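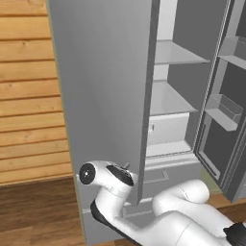

Grade the Reset, Not the Run

The student manipulation contest at Verance has used the same scoring sheet since it began. A team submits a policy, the policy runs in the simulated kitchen, and a success counts when the target joint passes a set angle. For the refrigerator task the target joint is a door hinge. The arm may scrape along the shelf or end up folded against the freezer drawer, and the attempt still scores full marks if the hinge angle is large enough at the last time step.

I have advised a team in this contest for six seasons. I think the sheet measures the wrong thing, and I think the fix is cheap.

Consider what a team learns from the current rule. Our club trains on a shared machine, so simulator time is the scarce resource. Last October the students had 900 episodes to spend before the first submission. They spent nearly all of them on the door swing, which is where the points are. By the deadline the policy opened the door reliably from the default start pose. It did so by hooking the gripper behind the edge of the door and dragging the arm backward until the hinge limit stopped it. The elbow passed through postures that would trip the torque limit on any real arm the club could afford. None of this shows on the sheet.

The students knew. Their log for that week has an entry reading "opens, ugly, submit." I can't fault them. They read the rules correctly and worked to them, and that is a skill we also teach.

The usual defense of the rule is that it is objective. A joint angle is a number, and any team can check it at home. Style, on the other hand, needs a judge, and judges in student contests are tired and inconsistent. I accept this. I have been one of those judges, at the old Wendt regional, and I would not want my scores from the second half of the afternoon examined closely.

But there is an objective number available that says far more. After the door is open, require the arm to return to its start pose and close the door again. Score the attempt on the final state of both the arm and the hinge. Call it the reset. The simulator already stores the start pose and already logs the joint values, so the scoring script needs a few more lines and a longer time limit.

A reset requirement makes bad contact expensive. A gripper wedged behind a door edge has to be unwedged. An elbow folded into a corner has to find its way out past two open doors and a row of shelves. A policy that got there by luck usually can't get back. We tried this in the club over the winter, using the open source scoring script from the Porby project with our own changes. Of our existing policies, only 2 completed a reset at all. Both were early ones the students had dropped for being slow.

There are costs. Training takes longer, and a team with less hardware will feel that more than a team with plenty. I would answer by shrinking the task list. The contest now runs refrigerator, cabinet, microwave and sink. Cut it to the first two and let teams spend the saved time on doing them properly. Some coaches will object that a shorter list looks less impressive on the poster. It does.

A second objection is that the simulated kitchen is too simple to deserve this much care. The surfaces are flat gray, the shelves are bare, and no jar of mustard falls out of the door bin when the hinge slams. All true, and I would keep it that way for beginners. A plain scene makes contact errors easy to find. When a wrist sits against a drawer front in a gray box of a refrigerator, a first-year student can see it without any plotting tool. Adding clutter before the basic motion is sound gives the student more reasons for failure and fewer ways to tell them apart.

The Amata league, which our club enters in the spring, has students submit a short failure report with each policy. The reports carry no points. Even so, ours were the best technical writing the team did all year, mostly on the subject of where the elbow was when things went wrong. I would adopt that as well, and I would give it points.

The rules for next season are open for comment until the end of the month. I have sent in the reset proposal with the script attached. Coaches who want to test it on their own policies before commenting can do so in an evening, and the time limit is set in the first line of the file.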